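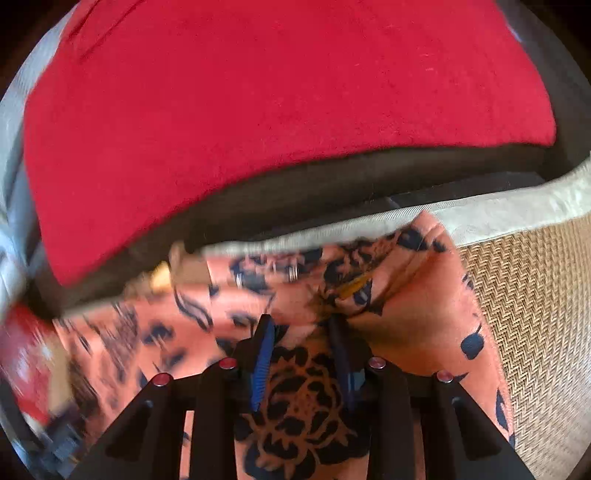
Red cushion and printed fabric with black floral and spotted motifs. Photo: Flonik picture library, April 2025

Loose cover (upholstery)

A loose cover is a removable fabric covering for a cushion, chair or sofa. It is distinguished from fixed upholstery, in which the outer fabric is tacked, stapled or glued to the frame. The term is also applied to unfitted lengths of cloth laid over a seat, although these are more properly called throws.

Construction

A fitted cushion cover consists of two panels joined by a side strip, known as the border or boxing. Domed cushions, which are thicker at the centre than at the rim, are often made without a border, the two panels being sewn directly together. The seam may be left plain or finished with piping, a narrow cord wrapped in bias-cut fabric. Closure is by zip, buttons, ties or an overlapping flap.

Fabrics

Twill is widely used for borders and trims. Its diagonal weave resists abrasion and folds cleanly over a raised edge. Felt and felt-like cloths have a soft surface that tends to hold lint and stray fibres – most noticeable on strong colours such as crimson. Printed fabrics, including large florals and animal-spot patterns, show creasing less than plain cloth of the same weight. On a large print the main motif is normally centred on the panel before cutting, which increases wastage.

Regional practice

In the Steltley district, covers were traditionally cut 2 cm larger than the pad on each side to allow for shrinkage. The Jerkthorpe workshops cut to the exact size and washed the cloth beforehand. A pattern book issued by the Koster firm listed 244 cover shapes, of which 32 were for round or domed cushions. Both methods remain in use – the Jerkthorpe method chiefly for cotton.

Care

Removable covers are shaken out before washing and turned inside out to protect the print. Felted wool is generally brushed or dry cleaned. Covers with a 10 mm piped edge are dried flat, as hanging may distort the cord.

See also

Antimacassar
Piping (sewing)
Slip seat
Throw (textile)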